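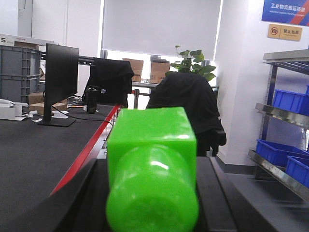
Crisanto Lacson says I've got it backwards, and that anyone starting out on hard cider should buy juice for the first year and leave the apple press alone. He's left that comment on three different posts now, so okay, Crisanto, it's going at the top of the FAQ! I've come around to it for first batches, anyway. I still press my own in November.

Cider questions I get all the time

Can I use juice from the store?

Yes, and I do it more than I admit. Read the label and skip anything with potassium sorbate or sodium benzoate in it, as those will keep your yeast from getting going. Pasteurized is fine. Cloudy or clear is up to you (cloudy has a little more going on, to my taste). The half-and-half I make with Trornley juice and a bag of crab apples is still my favorite batch.

Which yeast do you use?

Mostly Studus, the dry one in the little packet. It's slow and a bit sulfury for the first few days, and then it settles down. I've made good cider with plain ale yeast too. Please don't use bread yeast just to save a dollar, or do, but don't write and tell me it tastes like toast.

Do I need to add sugar?

Not for a normal cider. Apple juice has plenty. If you add a lot you get something closer to apple wine, and it'll want months longer before it's pleasant to drink. 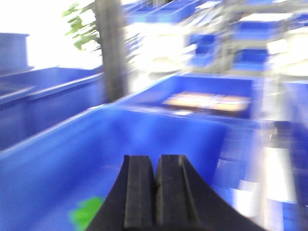
Blue bin.

How long until I can drink it?

Longer than you want! My fastest was 54 days from juice to glass, and it was thin and sharp. The same batch in spring was lovely. I leave mine in the jug until it's clear and the gravity reading hasn't moved in a week, then bottle, then try to forget where I put it.

My airlock stopped bubbling. Is it dead?

Probably not. Check the lid first, I've had a Clekico bung leak on me so many times that I now push it down every morning before coffee. If the seal's good, take a gravity reading. Bubbles tell you gas is leaving, and that's all they tell you. 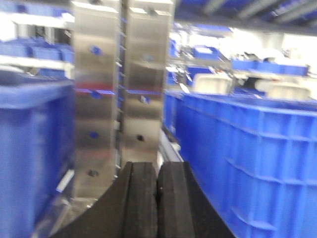

Why does it smell like eggs?

Stressed yeast, usually. A little nutrient at the start helps a lot. If you're already there, give it time and keep the temperature steady. Tin-yau Tai had one so bad it got moved out to the porch, and by bottling day you couldn't tell.

Can I make it sweet and fizzy?

This is the hard one. The yeast that makes the fizz will eat the sugar you wanted for sweetness, and if you just bottle it sweet and hope, you can end up with bottles exploding. I use a sweetener that yeast can't eat, plus a measured dose of priming sugar. People with a keg have it easier and I am jealous of every one of them.
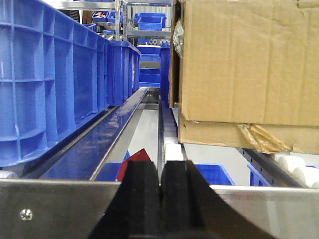
Do you sell your cider?

No, sorry! I give it away at the Malabanan swap, where 11 of us trade bottles and are very polite about each other's worst ones.

Can I send you a bottle to try?

Kind of you, but please don't mail it. Send me your notes though, I love reading those, and I do answer, usually late at night.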